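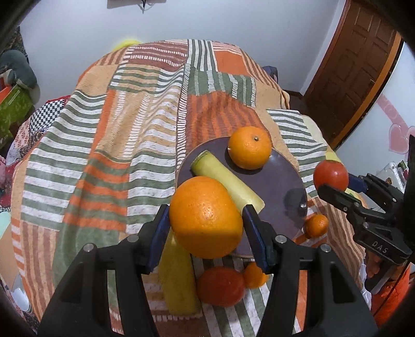 Home Notebooks Methods Materials Contact

Produce keeping, mixed set: plate against cloth

Filed under: Bench notes / Fruit and vegetables

7 min read

Tue 11 March

Set started this morning on the bed at Noromen. Same question as the September run: whether produce left out at room conditions loses weight differently on a hard glossy surface and on fabric, and whether the contact side marks sooner on one of them. The September numbers were spoiled by the position of the heater, so they are used below for comparison of method only.

Material. Large oranges, small mandarins, red tomatoes, and the long yellow-green vegetable cut into pieces. All from Lau, one delivery. Nothing washed. Stickers taken off where there were any, and the residue left alone, as solvent on the peel would be one more variable and I have enough of those.

Surfaces. The dark round plate with the brownish rim, and the striped cloth under it. The plate sits on the cloth, so both positions get the same air and the same light. In September the two surfaces were at opposite ends of the table and the end near the wall was always warmer. I should have seen that before the second reading.

Weighing. Panton bench balance, leveled and left on for an hour before use. Tare checked against the reference weight before and after. Plate alone: 541 g. First large orange: 217 g. The rest are in the weight table in the binder, in order of weighing. Each item gets a dot of pencil on a paper tab beside it. No ink on the peel. Ink went through the skin of a tomato last time and the spot softened before anything else did.

Handling. Pick up across the widest part, both sides at once, and lift straight. No rolling. An orange tolerates rolling but a tomato on woven fabric does not, and the point of the exercise is to avoid causing the marks we then record. Put each item back with the same face down. For oranges the stem end is the orientation mark. Mandarins are harder because they settle where they want to, especially against a neighbor. Where two items touch, note it. A contact patch between two fruits is a third kind of surface and has to be kept out of both columns.

On that last point, Samuele Dal Bello asked whether the items should be spaced so that none of them touch. I considered it. In a kitchen they would touch, and the note we are supposed to produce is for kitchens. But it does muddy the comparison. Compromise: touching is allowed between items of different kinds, and each case is written in the remarks. Two tomatoes should not touch. If they do, separate them and write the time.

Peel condition at the start. Large oranges: dimpled, good gloss, firm under light pressure. Stem ends attached, greenish brown. Reminder to inspect with the lamp off and the blind up, then again with the lamp on. If a mark moves, it is light.

Tomatoes: skins tight, red all over, no cracks at the shoulder. More variation in shape than I would like, with the more oval ones resting on a smaller patch. I will need to divide loss by size in some sensible way. Surface area from displaced water is the proper method but means wetting them, so it waits until the end.

Vegetable pieces: the cut ends are the weak point. Almost all the loss in September came from them and hardly any through the skin, which makes the surface underneath nearly irrelevant for these. I am keeping them in the set for the sake of having something other than round fruit, but I do not expect the plate and cloth values to separate. Possibly wax the cut ends next time. Decide after this run.

Room. Logging with the Ralent recorder, placed level with the plate and away from the lamp. It reads slightly high for the first few minutes after being touched, so leave it. Door to the corridor closed. Window closed. The humidity trace will be printed and stapled in with the last weighing. If anyone opens the window, write it on the sheet — time open, time closed.

Schedule. Run is 7 days. Weigh once each morning, before the lamp goes on. Order of weighing: oranges, mandarins, tomatoes, vegetable pieces, always the same, so that the time each item spends off its surface stays comparable. Weigh the plate alone at the end only. Lifting everything off it daily would defeat the orientation rule.

Criteria for removal from the set:

- any split in the skin
- liquid at a contact patch
- visible mold, even a speck; remove the neighbors to the side table and record them separately
- a drop

A dropped item leaves the set even if it looks sound. One mandarin already went this way before the first weighing. It was replaced from the same box and the tab rewritten.

Problem noticed while setting up. The cloth shifts. Pulling the plate even slightly drags the fabric and the items lying on it move with it, so a small correction to the plate becomes a correction to everything. I squared the stripes to the bed edge and will use them as the reference from now on. If the stripes are out of line in the morning, write that down first and straighten afterward. Do not tape the cloth. Tape lifts the edge and makes a ridge, and round fruit finds ridges.

Second problem. The plate has a glossy surface and condensation would be hard to see on something that dark. Proposal: touch the plate beside each fruit with a strip of dry blotting paper at weighing and keep the strips in an envelope. Not quantitative. It would at least tell us whether moisture is collecting underneath, which is my guess for why the citrus in September went soft on the hard surface first.

Balance repeatability, checked on the first large orange with removal and replacement between readings: spread was under the last digit shown. Good enough. The spread for the long pieces was worse until I stopped letting them overhang the pan. Lay them along the diagonal.

To do:

- 2 spare tabs per kind, cut and left in the tray
- blotting paper, ask Lau whether they still have the thick sort
- copy the September table onto the new column layout, leaving out the wall end
- Samuele to take the morning weighings while I am at the other site; he has the order of weighing and the key to the binder cabinet

Open question for whoever reads this next: whether to turn half the oranges at midpoint. It would show if a soft patch recovers when exposed to air. It would also cost half the data for the simple comparison. My inclination is to leave them as they are and turn them in a separate run, with fresh fruit.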